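Isari Teaches Robot Arm When to Leave Things Alone

Result took 2000 recordings and a good deal of standing at tables

USTLEY, Mar 23, 2019 – Isari, a small robotics lab that works out of two rooms above the Ustley post office, today released the results of its Ruawai study, in which a robot arm learned household pick-and-place tasks from people carrying a gripper around by hand. The headline finding is that the arm got better at picking things up after the lab began showing it how to approach an object and then stop.

The lab had expected a different headline. It had a draft ready and everything.

Most hand-held gripper recordings, at Isari and elsewhere, are trimmed before they are used. A person walks up to a table, hesitates, lines up the jaws, grabs the thing, moves it and puts it down. The approach tends to get cut, on the theory that a robot has little to gain from watching somebody make up their mind. Ruawai began as an attempt to find out how much could be cut before the arm started to suffer. The first answer was "less than we had already cut," and the project plan had to be rewritten in November.

For the second round, the team collected 2000 full recordings with no trimming at all. Of these, 686 were what the lab calls holds: the operator brings the open gripper toward an object, keeps it there for a moment and backs off without touching anything. Operators were asked to vary the height, the angle and the distance from the object, and to stop saying "sorry" when they backed away.

"I spent most of last year asking grown adults to almost pick something up," said Ataahua Nepia, who led the study. "It is harder than it sounds. People want to finish. You can see the hand go for it anyway, and then you have a perfectly good grasp that is no use to you." 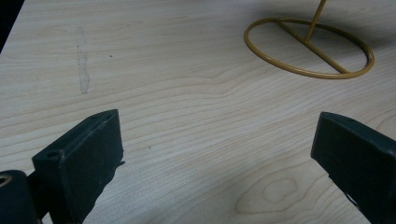 Thin objects were where the change showed up most clearly. A mug is forgiving, and an arm can be a fair distance off and still come away with a mug. Wire stands, hooks and coat hangers offer very little to close on, and a small error in the last stretch of the approach usually ends with the jaws shut on air. The lab ran the same 106 test objects through two versions of its control policy, which were identical except that one had been trained with the holds and one without. The version trained with holds missed less often on thin objects, and when it did miss, it was more likely to open up and try again before knocking the thing over.

On bulky objects the two versions performed much the same. On one sponge the new version did worse, and the team has no explanation to offer. The sponge remains in the test set.

The method needs no extra hardware. Holds are recorded with the same hand-held tool as ordinary demonstrations, and the operator marks each one when the session ends. During training, the policy learns from both kinds of recording and also learns to predict whether the gripper is ready to close. That prediction works as a sort of permission slip. If it stays low, the arm keeps adjusting its position; once it rises, the jaws close.

There is a cost. The new policy is slower, sometimes noticeably so, and in early trials it would hover over an easy object long enough for people in the room to start offering advice. A limit on waiting time fixed the worst of this. Nepia describes the current behavior as "cautious, like my uncle at a buffet."

All tests were carried out on tabletops under indoor lighting, with one object to be picked at a time. The lab makes no claims about cluttered drawers, outdoor work or anything that moves by itself. The written report includes a section on failures that is longer than the section on successes, at the insistence of the people who had to reset the table.

Isari will share the recordings and the training code with other research groups on request. A follow-up study, named Risinov, will look at whether the same approach helps an arm decide when to let go, a problem the lab has so far handled by putting down a towel.

Requests for the report, the recordings or a visit should be sent to the Isari front desk in Ustley. Visitors are asked to use the side stairs while the post office is open.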